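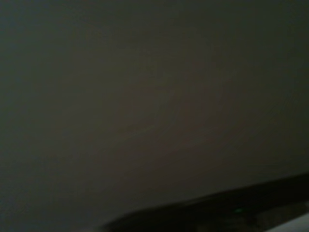
An Afternoon at the Costigan Paint Works, Valtport

We use cookies to remember your preferences. Accept or manage settings.

I have wanted to go round the Costigan works ever since my aunt let me help her do the back bedroom in their Pellum cream, which must be more years ago than I care to work out, so when the July open afternoon came up I put my name down straight away. My friend Mhairi Mowat came too, partly for the paint and partly (she admits this freely) for the tea.

The works sits behind the old goods yard in Valtport, up a lane that feels much too narrow for lorries. You sign in at the gatehouse, borrow a pair of safety glasses and wait in a little room full of colour cards going back to the early days. I could have stayed in there quite happily until closing. The names are lovely – Wet Slate, Ferry Rope, Second Best Blue – and some of the cards still have people's pencil notes on them, mostly to do with hallways.

Our tour began at 2 with the mixing floor. It is noisier than I expected and smells less than I feared. The big tubs turn slowly, and the staff take a small sample from every batch, brush it on to a card and check it against the master under a daylight lamp. Batch 1447 was on the bench when we came by, a sort of mushroom colour, and it was sent back for a touch more yellow. Neither of us could see the difference at all! Mhairi asked how long it takes to train your eye, and we were told two winters, which I thought was a very nice way of putting it.

After that came the part I liked best, a talk on wall finishes. I had always thought of texture as something people put up with when they move into a house and scrape off as soon as they can afford to, but our guide was so fond of it that I came away half converted. She explained how the plaster is put on in blobs and then lightly flattened with a wide blade before it sets, and why off-white suits it so well, with the light doing most of the work. 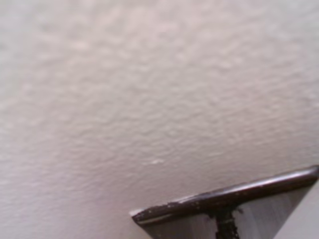 Textured finish in off-white, seen close to.

We also heard a good deal about Stiter, their thick primer, which is meant for old and patchy walls. I bought a tin in the shop and have already used half of it on the landing.

Tea was in the canteen, with cheese scones, and we stayed until they began stacking the chairs. The tour costs 10 pounds, tea included. Wear flat shoes, as the stairs up to the mixing floor are steep, and do leave time for the colour cards on your way out.

Last updated: July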